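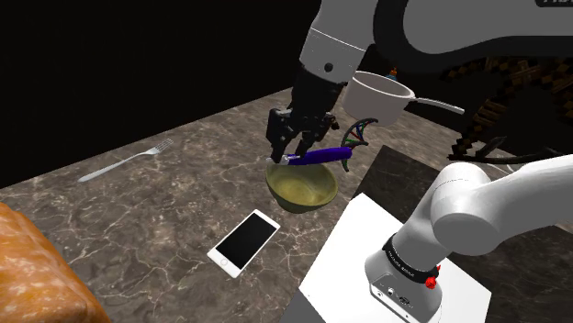

Pre-departure check, dive and snorkel charter boat
Vessel: Amrani
Operator: Kandent Reef Trips
Checked by: Da-eun Song
Date: 5/3/25
Conditions at the dock: light chop, overcast, wind picking up past the breakwater

Scoring: OK, FIX (can sail, repair before next trip), STOP (doesn't leave the dock).

1. Passenger count and manifest
Head count matches manifest. OK
Comment: Matches today. The form has one box for the count going out and no box for the count coming back aboard at each site. The skipper tells me he "always does it in his head". I'd like it on paper, by name, answered by the person and not by their buddy. Asked for this in January as well.

2. Oxygen kit
Cylinder pressure, regulator, masks, tubing. FIX
Comment: Cylinder is full and the regulator holds. One of the two adult masks has gone stiff around the seal. The tag says the kit was inspected, with initials I can't match to anyone on the crew list. A tag is only as good as the person who signed it. Replace the mask and write a full name next time.

3. First aid
Contents against list. FIX
Comment: Vinegar present, tweezers present, seasickness tablets out of date. The laminated sheet on fish and urchin stings still says to apply ice. Hot water, as hot as the patient can stand without scalding, is what the crew were taught in their own course. Throw the sheet out. There was also no way of heating water on board until I asked, and then a thermos appeared.

4. Snorkel vests
Inflate, leave ten minutes, squeeze. FIX
Comment: 4 vests went soft. I was told they "only leak a bit". They've been pulled and marked with tape. Please don't peel the tape off and put them back on the rack, as happened last time.

5. Masks, snorkels, fins
Straps, skirts, buckles, rinsing. OK
Comment: Fine. The new Prerine masks are comfortable enough, but I don't believe the claim on the box that they never fog, and neither did the two guests I watched spitting in them. Keep the defog bottle on board. Mouthpieces are meant to be disinfected between users. The bucket smelled like seawater to me, so I had it emptied and mixed again while I stood there.

6. Scuba cylinders
Test dates, valves, O-rings, fill pressure. STOP, cleared on recheck
Comment: Fill sheet had every cylinder at exactly the same pressure. I've never seen a rack come out like that, so I put my own gauge on them. Most were close. One read 2,010 psi and another 1,315 psi, both written down as full. Both were swapped before boarding. Whoever filled in the sheet should be reading the gauge each time and not copying down the column. Test stamps all in date.

7. Rental regulators and computers
Breathe test, hoses, battery. OK
Comment: Second stages breathe dry. The Avden computers all switched on and all showed a good battery, although one was still set to nitrox from the last diver. Reset to air. Add this to the morning routine.

8. Ladder and stern
Hinges, treads, pins, prop clearance. FIX
Comment: Left-hand pin is a bolt with a bit of cord through it. It held my weight. It might not hold a big diver in full gear with a swell under the boat. Proper pin please, they cost next to nothing.

9. Dive flag and surface signals
Flag, float, whistle, mirror. OK
Comment: Flag is faded but can be read at a distance. The float line is 74 feet, which is plenty for the shallow sites and no use at all at the wall.

10. Radio and emergency plan
Radio check, plan posted, phone numbers. FIX
Comment: Radio check answered first try. The posted plan lists a clinic number that rings through to a fax. I rang it myself. Corrected in pen, needs reprinting.

11. Guest briefing
Listened in from the back. OK, barely
Comment: Lots on where the parrotfish and trumpetfish hang out, not much on current. The hand signals were gone through while people were still fiddling with fins, and I doubt half of them caught it. Nobody was asked if they could swim without a vest. "Everyone says yes anyway" was the answer when I raised it. Ask them anyway, and watch them for the first few minutes in the water.

Result: cleared to sail after item 6 was put right. Items 2, 3, 4, 8 and 10 to be fixed before the next charter. I'll want to see the new ladder pin in place, not the receipt for it.

Signed: D. Song
Copy to skipper, copy to dive shop counter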